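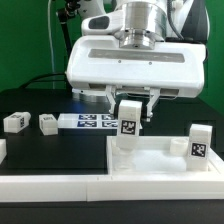 **Objects and Fixtures Group – Wakholm, Building 2**

### Marked blocks and white trays: changes from May

The white blocks, the low-walled tray and the marker plate are now issued as one bench set under the name Dristamano. The set was previously spread over three shelves and signed out piece by piece, and blocks regularly came back with the wrong plate. Anitha Gounder has merged the entries in the inventory. The old shelf labels stay up until the end of May and should be ignored.

**Markers.** Replacement black-and-white markers are printed on matte stock at 300 dpi. Please do not print your own on office paper. The white border around the pattern is part of the marker and must not be trimmed. Two blocks were returned last month with the border cut back to the pattern on one side, and both had to be relabeled. A marker that has lifted at a corner should be replaced whole. Glue under the corner leaves a ridge.

The marker goes on the front face with the block standing upright. Blocks may be stored on their sides on the black surface, but a block that goes into the tray is stood up first.

**Marker plate.** The plate carries four markers, two by two, and lies flat toward the back of the black surface, to the left of the tray. Do not move it forward to make room. Its markers already look narrow from a low viewpoint, and anything set down in front hides part of the grid. If the plate has to be lifted for cleaning, measure its position again afterward and enter the new values in the bench log. The inventory number is 2,938 and it is the same for every plate, so add your bench name to the entry.

**Tray.** The tray floor is glossy and shows pale patches under the overhead lights. We tested a matte insert from Vollow and decided against it. The insert lay flat at first, then bowed enough at the center to tilt the small cup. The glossy floor stays. Wipe it with a dry lint-free cloth, working from the back wall forward, and check for streaks from a low angle.

**Clear and white items.** Glass-like pieces are hard to make out against the white tray, and the small white cup is not much better once it is near the back wall. Look into the tray before reaching into it or tipping it. Clear pieces are signed out on their own line in the log – they are not part of the set – and are signed back in before the tray leaves the bench. Huw Dafis found one in the wash bin in the afternoon, unbroken, with no entry against it.

**Black surface.** The matte finish marks easily. Fingerprints come off with a damp cloth. Solvent wipes leave a shiny area that cannot be removed, and one bench top has already been resurfaced for this reason. Tape of any kind should be placed on the underside of the table edge.

**Green backdrop.** Creases are to be steamed out before the cloth is hung again. Fold lines that remain after steaming should be reported.

**Ordering.** Spare blocks come through Rai on form 677. Put the bench name in the first field and the marker pattern in the second. Requests that say only "white block" are returned, as unmarked blocks are held under a different code. Orders received before noon are picked the same day.

Corrections to the set list go to Anitha Gounder. Questions on printing go to Huw Dafis.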